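Publications > Hirholm Working Papers > Automation in Small Warehouses > Section 4

We use cookies to remember your reading settings. By continuing you accept this. Accept | Manage

4. Planning the budget for a picking cell

4.1 What was counted as equipment

When the Trumo project made its first budget, the arm was the only large item in it. The rest of the cell was put under one line called "accessories". This was a mistake in the method, and we describe it because other small sites may plan in the same way.

For the second budget, finished in February 2020, we divided the costs into two groups. The first group contains what must be bought new and has a long delivery time: the arm, its controller and the gripper. The second group contains everything that can be bought locally or changed later – bins, clamps, boards, cable ties, stands. In the list from the Gundside site this second group had 26 lines. Most of them were cheap, but together they came to 1195 euros, and no money had been reserved for them.

4.2 Bins and fixing

The bins need more attention than their price suggests. A bin decides how far the arm must reach down, how near the fingers may come to the walls, and which goods can lie in the corners. We therefore recommend choosing the bin before asking for offers on the gripper. At Hung, where the order was the opposite, the first gripper was too wide and had to be returned.

It is also useful to delay the final mounting. Bins held by clamps on a wooden surface, as in Figure 2, can be moved in a few minutes, while a welded frame fixes the layout for the life of the cell.
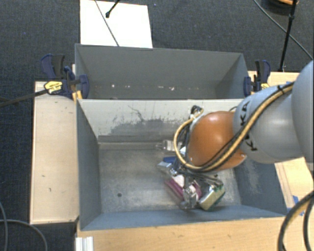 Figure 2. Picking mixed packages from a metal bin with a KUKA arm. A second bin stands behind the first.

The welded frame was offered to us at 94 euros per bin place, without transport. We moved this cost to the following year and kept the clamps in the budget. The same was done with the cable guides, because the path of the cables depends on the final position of the bins.

4.3 Reserve

A reserve should be given separately for each of the two groups. If there is only one common reserve, a late change in the gripper can use all of it, and then the small purchases must wait until the next budget round, which in our case opened in March.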